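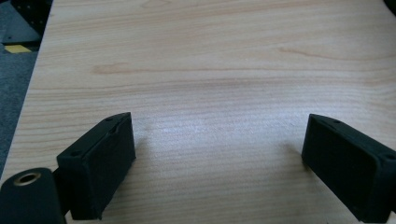

Did I get the fence quote sorted? Rang them, left a message, so half.

Jul 12, 2021. Up before six, rain on the roof, no walk. Distbridge Fencing want 773 for the back run and that's without taking the old palings away. Another 200 for the tip. Could do it myself with the ute and a free arvo but my back says otherwise. Svitlana from over the side is happy to go halves, bless her, she even brought round a lemon slice while we talked about it in the drizzle. Her dog got through the gap again last night and had a go at the compost.

Measured it twice. 35 metres to the corner post, same as in January, don't know why I thought it'd shrunk.

Lunch – soup, toast, last of the Akpalu relish. Must get more. Write it down.

Phoned Mum. She's on about the Prirkov cousins again and who got the good plates. Said mmm a lot. She sounded better than last week though, less of a cough, and she's been down to the shops on her own.

Traketance bill came, 171 dollars, higher than last quarter. The heater, I suppose, but it's freezing in the mornings and I won't sit about in a beanie. Paid it strait away before I could get cranky.

Didn't get to: ironing, library books, the email to Greg's school about the excursion form. Chook feed nearly out too.

Fence bloke finally rang back at teatime, can't come till the end of the month. Said fine. Told Svitlana over the gap and she's going to wire a bit of mesh accross it for the dog in the meantime. Bed now, hottie's already in.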